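Drinumar fee trial: where we're at
Progress report to the Grarnex grants desk, Jan 7, 2020
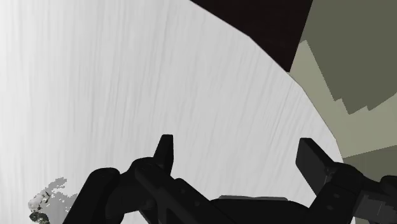
Black two-finger gripper, fingers open (computer render)

Hi all, and thanks for being patient with me over the holidays. I said you'd get this before the new year and then the fee engine had other ideas, so you're getting it now with the numbers properly settled.

Quick refresher, as I know a few of you have joined the desk since August. Your grant pays for a trial of rebates for small market makers on Drinumar, our spot exchange. Most venues hand their best fees to the biggest accounts and everyone else pays full freight. We wanted to find out if we could get decent order books on the quieter pairs by looking after people who trade modest amounts but stick around all day. The settlement side runs through Ekanayake, same as before, and that contract hasn't changed.

So, sign-ups. We finished the year with 2,720 accounts in the trial, and I'm really pleased with that! The cap we wrote into the application was 1,000, which we blew through early, and after the email exchange with your desk we lifted it. A fair chunk of those accounts are quiet (people sign up, poke at the fee page, and wander off) so please don't read it as a count of active traders. I'll split out the active ones in the next report once we've agreed on what active means. My vote is anyone with a resting order on the book at least one day in the week, but I'm happy to be argued out of it.

Spreads on the smaller pairs have come in, and you can see it most in the Asian morning, when our books used to look like a paddock after a drought. The larger pairs haven't moved much at all. I didn't expect them to, as the big desks were already there, and I'd suggest we drop those from the trial altogether and put the rebate money where it's doing something.

Now the part I'm less chuffed about. The rebate calculator was rounding down on partial fills, so anyone whose order got eaten in lots of little bites was being paid a bit less than they should have been. One of our users spotted it and wrote in, very politely, with a spreadsheet. We've fixed the rounding, re-run every day from the start of the trial and topped up the affected accounts. The top-ups came out of our own operating budget and I haven't charged any of it to the grant. It did cost us 2 weeks of developer time, and that's the main reason the public dashboard is behind.

About that dashboard. The back end is done and the charts load, but they load slowly, and on a phone the fee table runs off the side of the screen. I'd like another go at it before we put your logo on the page. The API notes are finished and up on the docs site if you want a look in the meantime.

We also ran the user session in Tillthorpe, in the library meeting room with the terrible projector. We had 50 seats and filled them all, with people standing along the back wall for the fees talk. Most of the questions were about withdrawals, which isn't what we came for but was useful anyway. Plenty of people wanted to know whether the rebates stop when the grant does. I told them we haven't decided, and I'd like to have a better answer than that soon, so could we put it on the agenda for our next call?

Spending is on track apart from legal review, where we've used less than planned, and travel, where we've used a little more. I'd like to move the leftover legal money into the security audit. Your form says I need written approval for that, so please take this as me asking for it.

Coming up next:
Finish the dashboard and fix the phone layout
Drop the large pairs from the rebate list, if you agree
Start the security audit once the budget shift is approved
Send you the active account numbers

The full ledger of rebates paid is in the shared folder, along with the corrected figures and the old ones side by side. If anything in there looks odd, give me a yell and I'll walk you through it.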